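Zinumitz, Volladari and a long drive home

I keep a list of every movie I see in a theater. It got to 1,000 this month (February 2026, for the record, and yes, I did go out for pie), and the one that landed in that slot was Zinumitz, which I had been looking forward to ever since it won the big prize at the Beslow festival and the director gave that speech about the river towns.

You may have seen the speech. It ran well past the music, and a good chunk of it was a plea to stop the Kovalchuk dam. I was on my couch with a blanket and a bowl of popcorn and I clapped out loud, which startled the dog. I still think it was a fine speech! But then I saw the movie, and I've been chewing on it ever since.

The river people are in it for maybe ten minutes. They stand on the bank, they look sad and wise, and one old woman gets a line that the hero repeats later as if he'd thought of it himself. The rest is the hero being cold and brave. It's gorgeous, and I cried at the boat part, but I drove home feeling a little cheated on their behalf.

So the next night I went back and watched Volladari, a little picture from years ago that I bet very few of you have run across. It's only 90 minutes long, the sound is rough, and it was made by people who grew up in the valley it's about. They bicker and tell bad jokes and fix a roof. There's a wedding where the cake falls over. I don't believe anyone in it is wise for even a minute, and I loved every one of them.

The page where I found it showed 2,181 views, and I'd guess a few of those are me. I'm not saying skip the big one. Go, take your sister, get the large soda. But if the speech moved you the way it moved me, give the small one an evening too, and then write and tell me what you made of the uncle, as I've changed my mind about him twice.

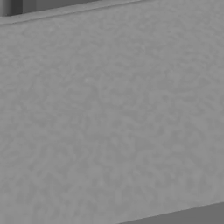 My own sister, by the way, thinks he knew about the letter from the start, and we've been going back and forth on it all week.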